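Search this site All News Products Press Go

PRESS RELEASE
For immediate use

Stellow brings its small desk collection to rooms in Celville

CELVILLE, January - Stellow, a maker of desk accessories for the home, announces today that its collection for small rooms is now on sale in Celville and in the Holtine shops. The collection is made for people who work, study and play at one desk and who wish that this desk looks like a part of their home.

The idea came from a survey of 200 customers last year. Many of them wrote that they had already chosen the furniture with care, but that the small things on top of it were bought in a hurry. A mouse, a pad and a cup stand in front of our eyes the whole day, so the company decided to begin with the color.

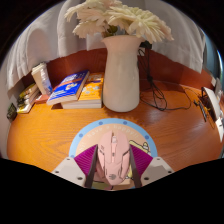
A pink mouse on a round pad with a light blue ring, on a desk with warm wood grain.

The collection has nine pieces. The round pad is sold in two sizes, and the smaller one is intended for a desk that must also hold books or a dinner plate. Customers can buy each piece alone or choose a set for a complete desk. Stellow recommends to start with the pad, as it decides where the hand will rest and how much space stays free for the other things.

The colors were selected together with Koskela, a design studio which has worked on interiors for student homes. The studio tried the pieces next to brown wood, pale walls and simple curtains - the materials that most of the customers already have. Strong colors were tested as well, and some of them will come later.

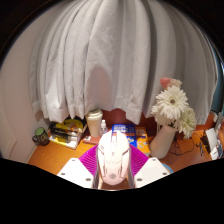 Where to see it

The complete collection is shown until the end of the month at the Stellow showroom in Celville, on the second floor, from 10 a.m. to 6 p.m. Visitors are welcome to sit down at the desks and take their time. The first 50 visitors who register for the newsletter will receive a pad without charge.

The Holtine shops carry the pads and the sets. Orders from other towns are possible through the Stellow store, and delivery takes nine days.

About Stellow

Stellow makes accessories for desks, shelves and windowsills. The company has its office and its showroom in Celville.

Press contact: Stellow press office, Celville. Samples for editors can be requested in writing.

We use cookies to remember your settings. Accept Decline Read more

Comments (3)

deskbythewindow
Is the smaller pad also washable? Mine gets coffee on it every week.

marl_77
Went to the showroom at lunch. The blue is softer than I expected, I liked it.

tinyflat
Please make a set for left-handed people too!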